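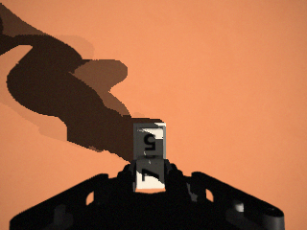
The charter desk at Stelovora was required to answer every request for passage within two hours, and Areti Raptis had never exceeded the limit. On the Thursday in question the request reached her at 4:40 in the morning. It asked for an aircraft from Rulness to Palomino, departing at first light, with seats for nine. The client's name was given as Siten and the line for luggage had been left blank. She read it twice under the lamp. A shadow can make more of itself than the thing it leads to, as when a long dark curve runs down across an orange tabletop and ends at a cube one could close a hand over, and the form had something of that quality. It carried a great deal of authority for so few words.

She assigned the 12-seat turboprop, notified the crew, and opened a file. The number assigned to it was 197. Company procedure called for a telephone confirmation, and she placed the call at five.

"You will be paid in full," said the voice at the other end. "The passengers may be late."

"The aircraft can be held for two hours," said Areti. "After that the crew's duty period becomes a concern."

"Two hours should be sufficient. It was sufficient the last time."

She consulted the register. There was an earlier flight under the name of Siten, entered in a hand she did not recognize, over the same route. The passenger count was nine. In the column for passengers boarded, the clerk had written nothing, and the captain had signed beside it.

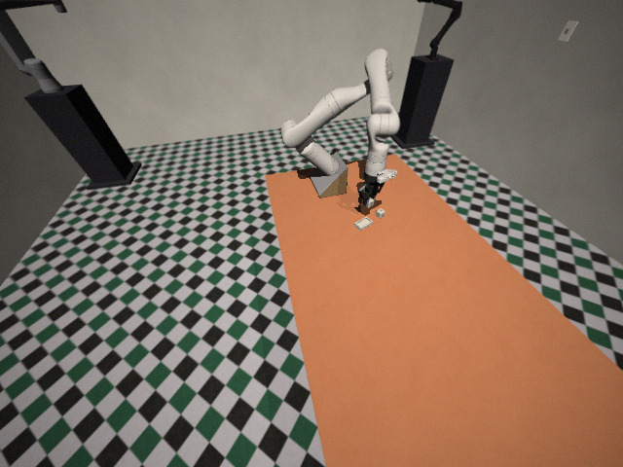
White robot arm on the orange mat, gripper pointing down.

At Rulness the crew laid out nine breakfasts. The captain reported at intervals, as instructed, and each report was the same: doors open, steps down, weather good. When the two hours had passed, Areti telephoned the client again and was informed that everyone was now aboard.

"The captain has reported no arrivals," she said.

"Has he looked?"

She put the question to the captain by radio. He was away from the set for longer than the length of the cabin would explain. On his return he requested clearance for departure, and asked that the heating be noted as adequate – a passenger had inquired.

Areti recorded the time. In the column for passengers boarded she held the pen over the paper, wrote the figure nine, and signed beside it. Then she ordered a car to meet the flight at Palomino. After some thought she ordered a second.

Last updated: September

Reader comments 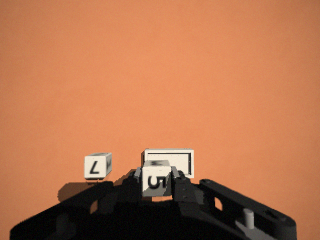 Rania Saab: I worked nights on a charter desk, and the duty period line is exactly what I would have said too. Did the captain sign for the first flight before or after he checked the cabin?

Unsigned: I read it as the same captain both times. The breakfasts bothered me more than the phone call did.

Rania Saab: Same captain would make sense. I still want to know who paid for the second car.

Contact the editors | Copyright, all rights reserved | Back to top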